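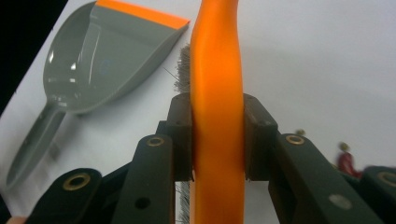
Grindcombe publishes results on two-handed sweeping from hand-held gripper recordings

19 July 2019

Grindcombe has released a report on teaching a two-armed robot to sweep small loose items into a dustpan, using only recordings made by people. The training set holds 200 recordings collected with hand-held grippers. No robot arm was used at the collection stage.

Sweeping was chosen as a test of coordination. One hand must hold the pan steady at a low angle while the other makes short strokes towards it, and errors in either show up at once as spillage. 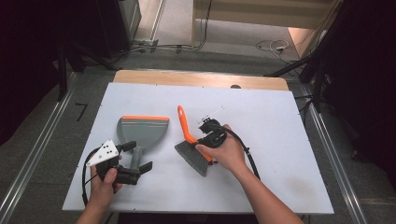 The method, named Bridance, treats the two hands as a single motion. Earlier work by the group trained each hand separately and joined the results afterwards, with poor timing between them. In the new recordings one person works both grippers, the left closed on the dustpan handle and the right on the neck of the brush, so the timing is captured directly. The model then predicts both paths together, six steps ahead.

"The pan hand looks idle and is doing a good deal of work," said Naima Tazi, who led the study. "Small changes in its angle decide whether the lip stays flat on the table."

Test material was a mix of kidney beans and mung beans — two sizes that behave differently under the same bristles.

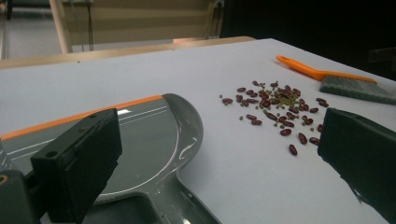
The larger beans tend to roll out sideways, and the smaller ones pass under a brush held too high. Over 28 test runs, the joint model needed three fewer strokes per run on average than the separate models. Stray beans far from the main pile remain the most common cause of failure.

Lucía Villalobos, who ran the tests, will present the full figures in November. Questions about the report should be sent to Vlasta Šindelář at the Grindcombe press desk.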